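Research Group Reports Gains in Two-Handed Sweeping from Head-View Recordings

Researchers on the Imitano project have released results from a study of how robots can learn household sweeping from recordings of people doing the same job. The study, led by Kyrylo Didenko and Lesia Nazarenko, looks at a task in which both hands must work together and neither can finish without the other.

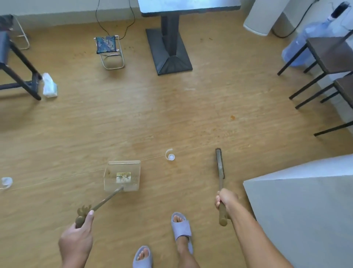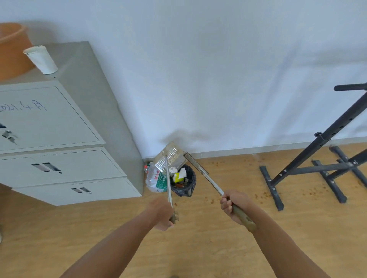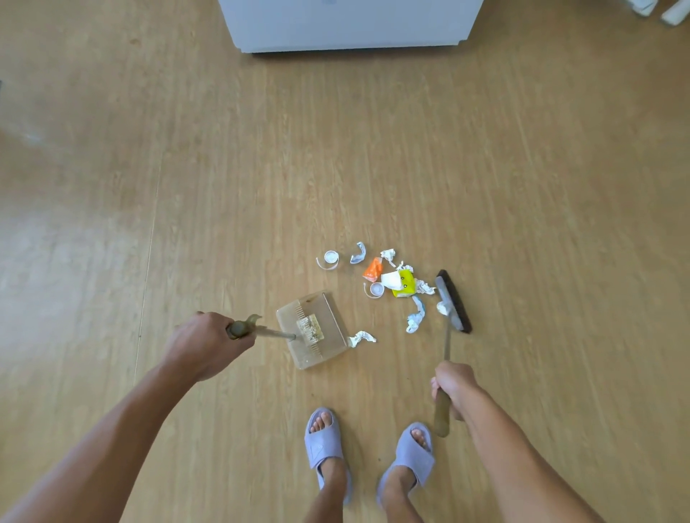
Sweeping with a brush or broom and a dustpan, seen from head height. Images: Imitano project.

Sweeping has been a difficult test for learned control. The items on the floor are small and light, they move when touched, and the tool in one hand often hides what the other is doing. Earlier work by the group trained a separate model for each arm and joined the two at the end. The resulting robot tended to close the broom toward the dustpan before the pan was set flat.

The new method, named Jevier, treats the gap between the two tools as the main thing to be learned. For every moment of a recording, the software estimates where the lip of the pan is, where the bristles are, and how the distance between them is changing. Arm movements are worked out from that estimate in a second step. According to the project's report, this allows recordings made with different tools to be used together, including short-handled brushes and long-handled brooms.

The training set holds 1000 recordings of sweeping in furnished rooms. Participants were asked to work at their normal pace and were given no instructions on grip or stance. A further 225 recordings were held back for checking the model's predictions.

In trials on the group's two-armed test platform, Salura, the Jevier model moved all of the test litter into the pan in 70 percent of attempts. The earlier model, run on the same floor with the same items, did so in fewer than half. Most of the remaining failures involved flat scraps of tissue, which slid under the lip of the pan or stayed in place as the bristles passed over them.

"The person adjusts the pan far more often than we had assumed," said Nazarenko. "Those adjustments are small, and our first model treated them as noise. Keeping them in the data made the largest single difference."

Vira Symonenko, who directed the robot trials, said that corners and baseboards still cause trouble. The platform's arms are wider than a person's, and the model has no recorded example of how to reach around its own elbow. The group plans to add a simple body model to the planning step.

The recordings were processed with Kekana, a labeling tool written by Doaa Abou Zeid. The tool marks the start and end of each stroke and asks a human reviewer to confirm only those it scores as uncertain. Each confirmed stroke was checked by 2 reviewers.

The labels and the trained model will be made available to other research groups on request, beginning in September. Requests should be sent to Lesia Yurchenko at the Imitano project office.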